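Plodell (gripper comparison suite)

Plodell is a set of simulated kitchen tasks used to compare robot grippers, arms, cameras and controllers under equal conditions. It was started by the engineer Štěpánka Polák at Celevano, a small company which makes software for testing manipulators, and its first public version came out in July. The suite is used mostly for choosing a gripper before buying the real hardware, and also for teaching.

Background

Before Plodell, Celevano compared grippers on a laboratory bench with a box of plastic fruits. According to Polák's notes, two testers could get quite different results with the same gripper, as each of them placed the objects a little differently and stopped a failed attempt at a different moment. The bench tests were also slow, and a finger pad worn by one day of work could change the result of the next day. A simulation was proposed as a first filter, and the bench was kept for the last two or three candidates only.

Setting and objects

All tasks take place in a kitchen with a marble countertop. The kitchen was chosen over a factory table for the variety of shapes that food offers: round and wrinkled, long and smooth, flat and low. Objects of the standard set include a lettuce, a potato, a bottle and a flat bread. A plate is present in many layouts and counts as an obstacle unless the task names it as the target.

The arm in the reference configuration is a white one with the lettering "FRANKA EMIKA" and a two-finger gripper. Other arms can be loaded, but published results must state it clearly, for the reach of the arm has influence on which approach directions are possible.

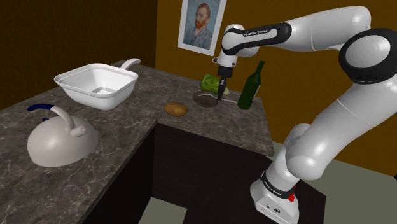 Each layout exists in 7 variants, where the positions of the objects are moved by a small distance and turned by a random angle. The random values are stored with the layout, so every gripper meets the same variants in the same order. A full run consists of 3,000 attempts. In the first version it was 2,000, and the number was raised when users reported that the ranking of two similar grippers could change from one run to another.

Cameras

Plodell provides two kinds of camera view. The room view is fixed and shows the arm together with the counter. The wrist view moves with the gripper and looks along the fingers toward the object. A controller may use one of them or both.

The wrist view is more useful in the last part of the approach, but it has a known weakness: a wide gripper body hides a part of the object exactly when the controller needs to see its edge. For this reason the suite reports, for each gripper, how much of the target is hidden at the moment before closing. Polák considers this value as important as the success rate — a gripper with slim fingers and bulky housings can lose against a simpler one only by blocking its own camera. 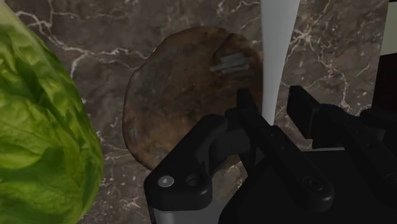 Simulated close view of the open gripper over the marble countertop, with the flat bread in the center and the lettuce at left.

Flat objects are the most difficult group for parallel fingers. The object lies low, the fingers must go down close to the surface, and an error of a few millimeters in height ends in a collision. Some controllers try to push the object to the edge of the counter first and take it from the side. The rules allow this, but the time of pushing is included in the total.

Scoring

An attempt is successful when the object is lifted, held and put down at the target without falling. Three values are reported separately: success rate, time, and number of contacts with other objects. There is no combined score. Leone, a tool for reading the log files, draws the three values next to each other and can replay any attempt from both cameras.

Controllers are compared in the same way, with the gripper kept constant. The controller Druvolton is supplied as the baseline. It is a simple planner without learning, and it was tuned on 598 attempts which are not part of the public layouts.

Limitations

The friction model is the same for all foods, and leaves of the lettuce do not bend or tear. Soft grippers are therefore not well represented — their main advantage can not appear on a rigid object. Lighting is constant in all layouts, so results of camera tests should not be transferred to a real kitchen without additional checking. Liquids are not simulated.

This article was last revised on October 17, 2026.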